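# Rennie tabletop set: notes and data card

Hi, and thanks for stopping by! I put Rennie together because I wanted to answer one small question: if you train a pick-and-place policy on long, messy demonstrations, does it help to cut them into short labeled pieces first? I'd read people arguing it both ways and I got tired of guessing. So this repo has the demonstrations, the cut points, the label files and the little training script I used. It's a one-person project with a bit of compute from the Prurnier cluster, so please read it in that spirit.

## What's in it

There are 1,246 episodes in all. I train on 900 of them, hold out 215 for testing, and the rest are in a folder called `odd`. Those are the ones where I lost patience with my own labels (two cuts in the same spot, a task name that didn't match, that kind of thing). I left them in the download because somebody may want them, but the training script skips them unless you pass `--with-odd`.

There are 9 task names, and they're all plain kitchen stuff: take a mug off the tree, hang a mug up, put the fork on the plate, put the fork back on the tray, and so on. Each episode has one task name, one sentence of instruction, a fixed-camera video, the joint readings and a list of cut points. The sentences were all typed by me, so they sound like me. If you need variety in the wording, you'll want to paraphrase them.

## The setup

I kept the props boring on purpose. Everything happens on a speckled dark gray countertop with a curtain behind it, and the tray, plate, fork, mugs and mug tree are things you could find in any kitchen store. I went for different colored mugs so the instructions could say "the red one" or "the blue one" without any fuss about left and right. 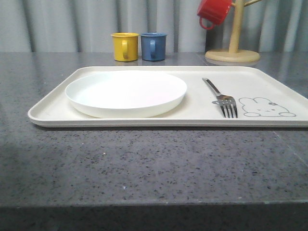 The cut points are where I spent most of June. My first try used gripper open and close events, which worked fine for mugs and fell apart on the fork, because the gripper often closes twice before it has a proper hold. The second try used pauses in the wrist speed. That was better, but it put a cut in the middle of nearly every hanging motion – I slow down right before the handle goes over the arm, and I guess I always will. What's in the release is the pause method plus a pass by hand, where I deleted the cuts that made no sense to me.

## What I found

Short version: cutting helps with the mug tree tasks and does very little for the fork tasks. On hanging a mug, the policy trained on pieces was clearly steadier in the last bit of the motion. On the fork, I couldn't tell the two apart, and I reran it with fresh seeds to be sure I wasn't fooling myself.

I also tried the Erkent labels, which split each episode much finer than mine. They made things worse! My best guess is that the pieces get so short that the model can't tell what it's supposed to be doing, but I haven't tested that properly, so please don't quote me on it.

## Known problems

- The timestamps in the joint files run on a different clock from the video. Use `align.py` before you do anything else.
- A few instructions say "cup" where they mean "mug". I'm leaving them alone so the old results can be rerun.
- One countertop, one curtain, one person driving the arm. I wouldn't expect a policy trained only on this to do well in your kitchen.

## Using it

Run `get_data.sh`, then `align.py`, then `train.py --cuts hand`. Swap `hand` for `pause` or `none` to get the other versions. If you get an error about missing label files, you've probably skipped the align step (I do it all the time).

Last updated: August 15, 2026

Related
Dranutberg: longer tabletop episodes, no cuts
Erkent fine-grained labels
Prurnier cluster job scripts

Contact: open an issue in this repo | © Rennie tabletop set | Back to top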